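Giltanside Savings Circles: where we are, 2022-05-02

Hi Maite,

Quick one before the quarterly numbers go over to Hindico. We now have 32 circles meeting regularly, and 11 of those have opened a group account at the Brudorow branch (the other applications are in, just slow!). Members can borrow up to 3,000 from the shared pot, and most ask for a lot less than that – school fees, a sewing machine, a phone repair kit.

The passbooks are still my headache. I asked for the new layout with the bigger boxes and we got the old one again, so I've been ruling in the extra column by hand. Fifty are done, more to go. I'd like to move 50 from the travel line to printing if you're okay with it.

Repayments are holding up well in the older circles and a bit wobbly in the two that started last. 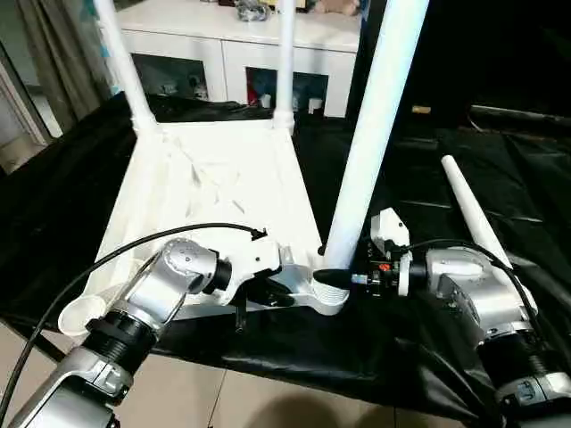

Vicente Orellana thinks the wobbly ones should wait until September before taking any second loans, and he'd rather see them save weekly till then. I'm leaning his way, but I'd like your yes first. Bank letters are attached.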